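Skirolent Support Portal
Ticket: Mug step stops at pre-grasp after scene update
Product: Monix cell simulator
Site: Lallia, returns sorting
Opened by: Vasiliki Athanasiadis, shift lead
Priority: 3
Status: Solved, pending customer sign-off

Description from customer
We use the simulator to check each sorting routine before the day shift runs it on the floor. After the December scene update the routine stops at the mug. The arm goes to the pre-grasp pose and waits, then the run times out. No error on the operator screen, only "step incomplete." The other pick steps finish.

This matters more than it used to. Until the fall, sorters did all the small household items by hand. Now two of them per shift check runs in Monix and sign them off, and the rest handle exceptions at the bench. When a run can't be signed off, those items go back to the bench and the bench gets behind.

Steps already tried by site
Restarted the simulator. Same result.
Reloaded the scene from the server copy. Same result.
Ran the routine from a second login. Same result.

Support, first reply
Please send the run log and a still from the moment the arm stops. Also confirm whether anyone changed the grasp settings after the update.

Customer
Log attached. Nobody on my shift has edit rights to grasp settings. One of the sorters asked for them last month and was told no. She was the one who noticed the stop, so I would like that looked at again.

Support
Log shows the step waiting on a clearance check. The update replaced the mug model, and the new model has a taller rim value than the old one. The planner still reads the old value, so the check never clears and the fingers are not told to close. The Magalhães import tool should have refreshed this and did not.

Attachment 1 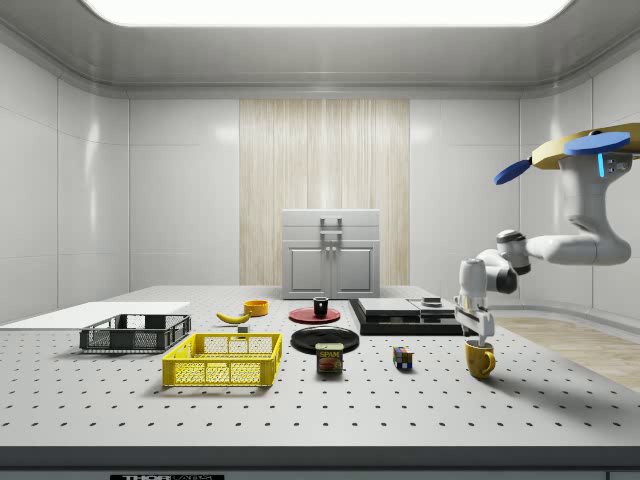 Simulator still from customer: gripper over the yellow mug, other test items on the table.

Support
Thank you, the still matches the log. Please do the following:
1. Close the run.
2. Open Objects, select the mug, choose Refresh Dimensions.
3. Save the scene under a new name.
4. Run the mug step alone, then the full routine.

Customer
Done. Mug step finished 7 times out of 7. Full routine finished too. Day shift signed it off at 2:40 p.m.

Customer
Two requests before you close this. The screen should say what the step is waiting for, because "step incomplete" tells a sorter nothing. And can edit rights be given for Refresh Dimensions only?

Support
The wait message is logged as a feature request. Refresh Dimensions can be given as a separate right under Roles, Operator, Object Tools. Your site admin can turn it on without a restart.

Customer
Turned on for both checkers. Leave the ticket open until night shift has run it.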